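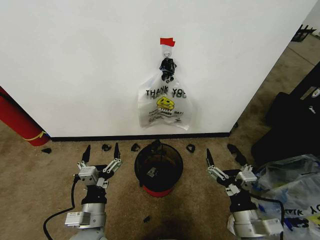 Furbridge Community Help › Home and Household

Carrier bags taking over the kitchen cupboard, any ideas?

Posted by Zelel, Sunday, January 5, 2025

Hello all, and a happy new year to everyone in Furbridge and beyond. I had a good clear-out of the cupboard under the sink after Christmas and was rather ashamed of what came out of it. Bags inside bags inside bags, plus a few that had gone to crumbs and got all over the floor cloths. We do take our own to the shops, but there's always the takeaway, the chemist, the market stall, and somehow they breed.

I don't want to throw the lot away, as they're handy for muddy boots and the little bin in the bathroom. What I'd love is a way of keeping a sensible number where I can reach them. The cupboard is only 40 cm wide and the pipes take up most of the back, so a big box won't go in. And is there anywhere that takes the tatty ones? The council leaflet says no to film and soft plastic in the green bin.

Thank you for reading all that!

Mathew

Oh, you have my sympathy, ours was just the same until last winter. What cured it was having one bag to hold all the others and being strict about it — when it's full, the next one in means an old one goes out. I hang mine on a stick-on hook inside the larder door. Do wipe the door with a bit of white spirit first and leave the hook overnight before you put anything on it, or you'll hear it land at three in the morning like I did.

If you have the patience, fold them. Lay the bag flat, smooth the air out towards the handles, fold it lengthways into a strip and then turn it up in triangles from the bottom, tucking the handle in at the end. I do it in front of the telly and it's quite soothing. They stand up in an old tea caddy beautifully, and a caddy would surely fit beside your pipes.

For the tatty ones, try the bigger supermarkets. Ours has a soft plastics bin just past the tills and it takes bread bags and crisp packets too. They do need to be clean and dry, and take any old receipts out first (I found a ten pound note in one of mine, so it's worth a look!).

Futitz

just bin them

Pat from the allotments

The charity shop on our high street was glad of my good ones, but do ring before you carry them down, as they'd had 200 handed in the week before I went and had to turn some people away. The crumbly sort are no use to anyone, I'm afraid. Those are usually the ones made to break down, and they shouldn't go in with the supermarket recycling either, so check for small print near the bottom seam. Keep the cupboard door open for an afternoon as well if it's at all damp in there, mine smelt much better for it.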